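Corance shows handheld gripper work at Skosmont open day

Corance opened its Skosmont program to visitors in April, with sessions on how household handling data is collected, checked and turned into training material for robot arms. Attendance was limited to small groups. Most visitors came from appliance makers, care providers and technical colleges in the area.

The program records people doing ordinary tasks with handheld grippers in place of their bare hands. Each gripper carries a camera, so the recording shows the task from close to the point of contact. A robot arm fitted with matching fingers can then be trained on the same view. Corance has been running the work jointly with Livby, a home services firm, which finds the households and schedules the sessions.

Visitors were first taken through the hardware. The grippers are used in pairs, one in each hand, and have two opposing fingers with textured pads. Operators are told to bring both grippers into view over the work surface before starting a task, with the fingers fully open. The open position is the reference for the width measurement, and a recording that lacks it is sent back.
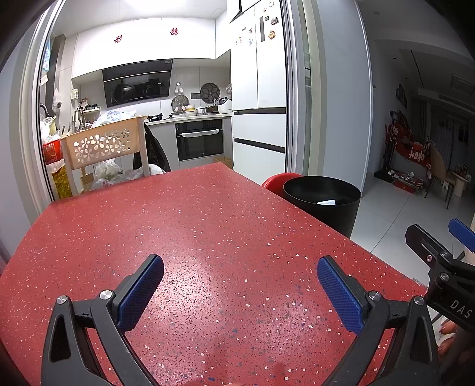

Sessions take place in lived-in homes. Corance said it had tried a purpose-built test kitchen in the first phase of the program and found that models trained there did poorly when moved to another room. Cabinets, chairs and appliances now stay where the household keeps them, and operators are asked not to tidy up before recording. Lighting is left as found, including glare on tabletops, unless it hides the object being handled.

The program has so far collected 1,757 accepted recordings. Corance put the rejection rate for new operators at roughly 5 percent after training, with the most common faults being a hand passing in front of the lens, a gripper closed too early at the start, and tracking lost during fast turns. The company did not give a figure for recordings rejected before training is complete.

A second part of the visit covered tracking. Position is worked out from the camera picture together with motion readings from the gripper. Plain walls and bare surfaces give the software little to follow. Patterned tabletops, shelves and door frames are easier, provided they don't move during the recording. Operators are advised to keep a fixed part of the room in view when they reach across a table, and to pause briefly at both ends of a movement.

Questions from the groups dealt mainly with two-handed tasks. When one gripper works close to the other, each camera may record part of the opposite tool. Corance keeps these recordings. The two streams are matched by time stamp, and the view of the second gripper gives the software a further check on the distance between the hands.

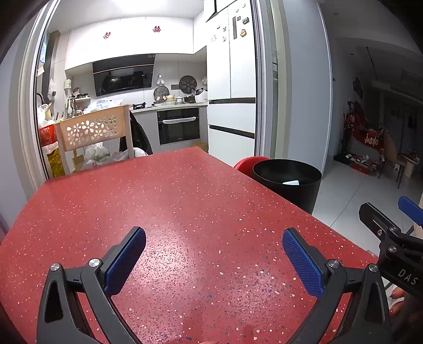
Tak, the software used for review, was shown on a separate workstation. It plays both streams side by side with a graph of finger width beneath them. A reviewer marks the start and end of the task, enters a short text label and either accepts the recording or returns it with a fault code. A batch normally holds 200 recordings and is reviewed by two people working independently. Where they disagree, the recording goes to a third reviewer.

Several visitors asked about privacy. Households sign a consent form before the first session and may withdraw a recording at any time before it is released for training. Faces, mail and screens are blurred in Tak before the files leave the review team. Sound is not recorded.

The next phase will add longer tasks made up of several steps, such as setting a table and then clearing it. Corance said these are harder to review because a fault in one step can make the later ones unusable. Reviewers will be able to accept part of a recording and discard the rest, a feature now being tested on a small set of files.

Corance plans to collect a further 1,000 recordings in the next phase, using homes that have not appeared in the earlier material. Livby is taking names of households in and near Skosmont. Homes of any size can be put forward, and no special equipment is needed. Technical colleges that want to send students to a later visit should contact the Corance program office, which will confirm group sizes and starting times.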